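Up till past midnight with the gripper comparison again, and I still don't want to stop! Valbona wants a pick between the Ferri and the Clukberg before January is out, so I've been running both in the simulator on the ceiling-hung arm. Same household stuff every time: basket, banana, bowl, Rubik's cube, the usual.

The Ferri did great on the banana and hated the plate. It just shoves it along the table (18 tries, 12 of them shoves). The Clukberg is slower to close but it got under the rim a few times, and I may have cheered out loud.
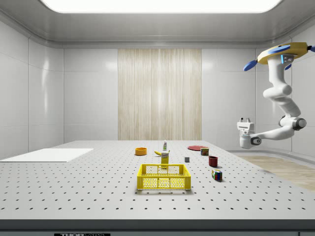 Three camera views from tonight's scene.

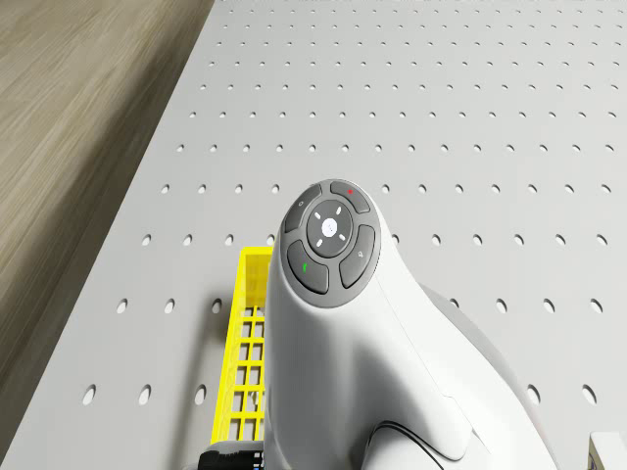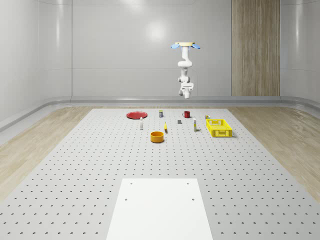
Babak thinks I should quit fussing over fingers and worry about camera placement, and ugh, he has a point. With the view down on the wrist, the arm hides half of whatever it's reaching for. The room view is nicer to watch but the small things get tiny, and I doubt the controller will do much with a mug that's only a few pixels wide. Maybe both feeds together? That slows everything down on my poor machine, though.

Left a batch of 400 grasps going with the Clukberg. If it gets through by breakfast I'll swap the Ferri back in and run the same batch. Need to remember to fix the friction on the plate first, and to call Valbona back.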